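Cable runs, floor clutter and the water jug

January 26, 2025

The room was handed over to us in June with a tiled floor, white walls and two double sockets, both on the same side. Everything since then has been a matter of getting power from that side to wherever it was wanted. I have put off writing this up because most of it is dull, but I have been asked twice for the cable lengths, so they may as well be on a page.

The starting point was an extension reel from Parri, which was too short, and then a Tekon lead, which was long enough but had a plug too bulky to sit next to anything else in the strip. The pair ended up being used together for several months. This is bad practice and I knew it at the time. Daisy-chained leads heat up at the joint, and the joint was on the floor where people walk.

The first proper job was to decide what was allowed to live on the floor. My rule is that a thing may stay down there if it is in use, if it is heavy, or if it is a seat. By that rule a power strip passes. A spare adapter with its lead coiled up does not, and neither does a cushion that has come off whatever it belongs to. The rule is applied loosely. On an ordinary working day the floor looks more like this than I would like. 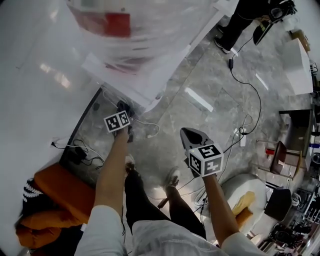

The tile is the other half of the problem. It is grey, marble-patterned and shiny, and a cable on a shiny floor moves when it is nudged. On carpet a lead stays where you drop it. On tile it works its way into a curve, and the curve always seems to end up across the walking line. I tried three ways of holding leads down.

Cloth tape holds well for a fortnight, then the edges lift and collect grit. When it comes up it leaves a residue that needs white spirit and patience. Paper tape comes up clean but lasts a few days at best.

Rubber floor channel, the sort with a slit along the underside, is the best of the three. I bought 2 lengths from Ultanley to try. It lies flat once it has been unrolled in a warm room overnight, and a chair will roll over it. The drawback is that the slit takes a round lead easily and a plug box not at all, so any lead with a box partway along has to come out of the channel and go back in on the other side.

Clips along the skirting work for anything that can go round the edge. Going round the edge adds length, and length is what we were short of to begin with. I measured the longest route at 16 metres with the corners taken properly, against a good deal less in a straight line. I have clipped the thin cords and left the heavy one for now.

Colour is worth a note. White leads vanish against white walls and show up well on grey tile. Black leads do the reverse. If I were buying again I would get white for the floor and accept that it will look dirty within the month. I also label both ends of everything with a strip of masking tape and a number. The numbering started at 201 for reasons connected with an older inventory and I have not changed it.

Water was the second job, and it took longer than it should have. There is a tap over the counter, but nobody much liked drinking from it, so for the first few weeks people brought their own bottles and left them half full on every flat surface. We then moved to the large clear jugs.
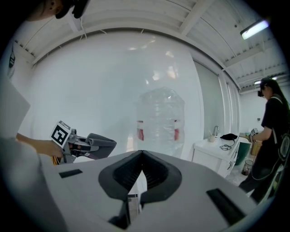
A full one is heavy enough that the choice of where to stand it matters. My requirements were that it should be clear of the power strip, that it should not need lifting above waist height, and that a spill should run towards tile with nothing plugged in on it. Only one stretch of wall meets all three. I checked the fall of the floor with a marble, which rolled the right way, slowly.

Clear plastic has one practical advantage, in that the level can be read from the other side of the room. I change over when it gets low – waiting until it is empty means somebody finds out at the wrong moment. Empties go back with the next order, and until then they are stored upright with the caps on.

Storage is the part still unfinished. Bromier sell a shelf unit 36 centimetres deep that would fit along the wall without narrowing the walkway, and it would take the boxes and the spare adapters. I have not ordered it yet. The lowest shelf sits close to the floor and I need to check whether a broom will go under it.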